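Moving house with too much stuff

We moved from Grandomitz to Durnen in May, and I have been meaning to write something about it since. It was our fourth move and the first one I planned properly, so these are mostly notes to myself for the next time.

The flat in Grandomitz was on the third floor with a lift that took two people or one washing machine. We had lived there for nine years. In that time the cellar had filled up with things we had stopped using but never decided about: two sets of bookshelves, a box of curtain rails, skis in a size that fits neither of us, a fondue set.

I started with the cellar in late winter. The rule was that anything I hadn't touched since the last move went on a list, and the list went on the fridge. If neither of us said a word for a week, it was sold, given away or taken to the tip. We argued over the skis and the fondue set. The skis went. The fondue set is in a cupboard here in Durnen and we have used it once.

Selling things took longer than I expected. People ask if an item is still there, you say it is, and then you hear no more. The bookshelves went in the end to a couple who carried them four streets on foot. In all we made 300 euros, and I spent most of it on boxes and tape.

On boxes: I bought 66 from Bauerfeind, the removal firm, in two sizes. The small ones are for books and the large ones are for everything else. I ignored this on the first evening and filled a large one with cookery books, and it took two of us to slide it across the floor. After that I did as I was told. I wrote the room on two sides and the top, and kept a notebook with a line for each box. The notebook was the most useful thing in the whole move. 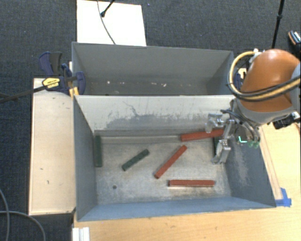

Is it worth paying for a removal firm? For a third-floor flat and a drive of more than an hour, I think so. We did our second move with a hired van and friends, and I had a bad back until the summer. Bauerfeind sent three people who started at half past seven and had the flat empty before lunch.

They did break one thing, a lamp, and paid for it after I sent them a photo and the receipt. I would say keep receipts for anything made of glass. I would also say to check what the insurance covers for boxes you have packed yourself. In our case it covered very little, and the lamp only counted as they had wrapped it.

The new place is smaller, with a strip of garden and a view of the road to Musine. The kitchen is narrower than the plans said and our table did not fit, so we ate off a garden table for a while. The broadband took 26 days to be connected. I rang four times. I still don't know what the delay was, and the engineer didn't know either, but he fixed it in ten minutes.

Three boxes are still closed. According to the notebook they hold winter bedding, cables, and "hall, mixed", which was me being tired at eleven at night. I have put them in the spare room and will open them when it gets cold.

If I did it again I would measure the kitchen myself, order the broadband the day we signed, and pack the kettle last. We packed it in the middle of a large box and had to drink tap water while waiting for the van.

Last updated: May

Contact | Copyright, all text by the author | Back to top

Recent posts
Growing beans on a north-facing wall
The slow bus to Musine
What I keep in the cellar now
Getting a table cut down to size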